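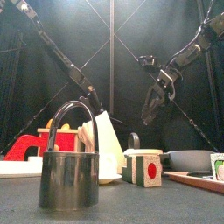
그림 4.1 양팔 작업대. 왼쪽 그리퍼는 물체 군집 위에, 벌어진 오른쪽 그리퍼는 회색 그릇 위쪽에 있다.

인쇄 | 이메일로 보내기

제4장 그리퍼의 비교 시험

4.1 이 장의 범위

제3장에서는 단일 물체에 대한 파지력과 접촉 조건을 다루었다. 이 장에서는 같은 팔에 서로 다른 그리퍼를 장착하고, 여러 물체가 한 작업대에 놓인 조건에서 그 성능을 비교하는 절차를 다룬다. 비교의 대상은 그리퍼이지만, 측정값에는 팔의 강성, 카메라의 시점, 제어기의 갱신 주기가 모두 섞여 들어간다. 따라서 시험 설계의 첫 단계는 무엇을 고정하고 무엇을 바꿀 것인지 명시하는 일이다.

이 장을 마친 독자는 다음을 할 수 있어야 한다.

- 파지 시험의 독립 변수와 고정 변수를 구분하여 시험 계획서에 기입한다.
- 물체 집합을 형상, 표면, 질량의 세 축에 따라 구성한다.
- 파지 실패를 접근 실패, 폐합 실패, 유지 실패로 분류한다.
- 시점에 따른 가림이 시험 결과에 미치는 영향을 평가한다.

독자는 2.3절의 좌표계 표기와 3.5절의 마찰 원뿔을 알고 있는 것으로 가정한다.

4.2 용어

파지 시도(grasp attempt)는 그리퍼가 대기 자세를 떠난 시점부터 다시 대기 자세로 복귀하거나 시험이 중단된 시점까지를 말한다. 한 번의 시도 안에서 손가락을 다시 벌렸다 닫는 동작은 재파지로 기록하며, 별도의 시도로 세지 않는다.

폐합(closure)은 손가락이 지령된 폭에 도달하거나 전류 한계에 걸려 멈춘 상태이다. 폐합이 이루어졌다고 해서 물체가 잡힌 것으로 판정하지 않는다. 판정은 들어올림 이후에 한다.

가림(occlusion)은 카메라와 대상 물체 사이에 다른 물체나 팔의 일부가 놓여 대상의 윤곽이 끊기는 현상이다. 물체에 의한 가림은 배치가 바뀌지 않는 한 일정하고, 팔에 의한 가림은 궤적에 따라 변한다. 두 가지는 기록지에서 서로 다른 칸에 적는다.

4.3 물체 집합의 구성

시험용 물체를 고를 때 흔히 범하는 오류는 크기만 다양하게 하고 표면을 통일하는 것이다. 그림 4.1의 작업대에는 광택이 있는 어두운 금속 자물쇠, 붉은 아치형 나무 장난감, 구겨진 흰 천, 끝이 뾰족한 흰 원뿔, 받침 접시에 놓인 흰 컵이 함께 놓여 있다. 파지의 관점에서 이들은 서로 다른 문제를 제기한다.

광택 금속은 반사광이 관측 방향에 따라 이동하므로 깊이 추정값이 불안정해지기 쉽다. 자물쇠의 고리는 손가락 하나를 통과시켜 거는 방식과 바깥에서 조이는 방식이 모두 가능하므로, 계획서에 허용하는 방식을 미리 적어야 한다. 원뿔은 두 손가락이 평행하게 닫힐 때 접촉면이 경사져 물체가 빠지는 방향의 힘이 생긴다. 천은 폐합 폭으로 성공 여부를 추정할 수 없는 대표적인 경우이다. 컵과 받침 접시는 한 물체로 취급할 것인지 두 물체로 취급할 것인지에 따라 성공 기준이 달라진다.

육면체 블록은 기준 물체로 쓴다. 기준 물체의 성공률이 낮으면 다른 물체의 결과를 해석하기 전에 보정부터 점검한다.

4.4 사례: 스테넘(Stenham) 시험

이 장 전체에서 인용하는 자료는 스테넘 실험실에서 얻은 것이다. 비교 대상은 베스트네스(Vestness) 평행 그리퍼와 부르노프(Burnov) 적응형 그리퍼이며, 시험 계획은 헤더 키니어(Heather Kinnear)가 작성하였다. 물체는 13종, 유효 시도는 모두 202회이다. 이 가운데 67회가 실패로 판정되었다. 실패의 유형별 분포는 4.7절에서 다룬다.

팔의 궤적 생성기와 카메라 위치는 두 그리퍼에 대해 동일하게 유지하였다. 손가락 길이의 차이는 공구 중심점을 다시 설정하여 보상하였다. 이 보상을 생략하면 긴 손가락을 가진 쪽이 낮은 물체에서 작업대에 먼저 닿게 되며, 그 결과는 그리퍼의 성능이 아니라 설정 오차를 나타낸다.

시도 순서는 하블리체크(Havlíček) 배열표에 따라 섞었다. 한 그리퍼의 시도를 모두 끝낸 뒤 다른 그리퍼로 교체하는 순차 방식은 손가락 패드의 마모와 조명의 변화가 그리퍼 효과와 겹치므로 피한다. 교체 횟수가 부담이 되는 경우에는 구획 설계를 사용한다(4.6절).

4.5 양팔 구성에서의 주의점

두 팔이 한 작업 영역을 공유하면 단일 팔 시험에 없던 조건이 추가된다. 그림 4.1에서 왼쪽 그리퍼의 끝은 자물쇠 고리 바로 뒤에서 아래를 향하고, 오른쪽 팔의 두 손가락 그리퍼는 벌어진 채 기울어져 있다. 앞에 놓인 자물쇠는 뒤쪽 물체의 일부를 가린다. 이러한 배치에서는 다음을 시험 전에 확정한다.

(가) 시도 중이 아닌 팔의 정지 자세. 정지 자세는 모든 시도에서 같아야 한다.

(나) 두 팔의 최소 이격 거리. 거리는 링크 표면 사이에서 재며, 외부에 노출된 케이블의 처짐을 포함한다.

(다) 앞쪽 물체의 높이 상한. 상한을 두지 않을 경우 가림 면적을 공변량으로 기록한다.

(라) 비상 정지 후의 처리. 물체가 움직였으면 해당 시도를 무효로 하고 배치를 복원한다.

두 팔에 서로 다른 그리퍼를 달아 동시에 비교하는 방식은 시간을 줄여 주지만, 좌우 팔의 차이와 그리퍼의 차이를 분리할 수 없다. 이 방식을 쓰려면 시험의 절반에서 그리퍼를 좌우로 바꾸어 달아야 한다.

예비 과제

1. 자신의 실험실에 있는 물체로 시험 집합을 구성하고, 각 물체가 형상, 표면, 질량 축에서 차지하는 위치를 표로 작성하라.

2. 고리가 있는 물체에 대하여 허용 파지 방식을 두 가지 정의하고, 각 방식의 성공 판정 기준을 한 문장으로 적어라.

3. 4.4절의 자료에서 전체 실패율을 구하라. 이 값만으로 두 그리퍼의 우열을 판단할 수 없는 이유를 서술하라.

4.6절에서는 구획 설계와 시도 횟수의 산정을 다룬다.

문의 | 저작권 안내 | 맨 위로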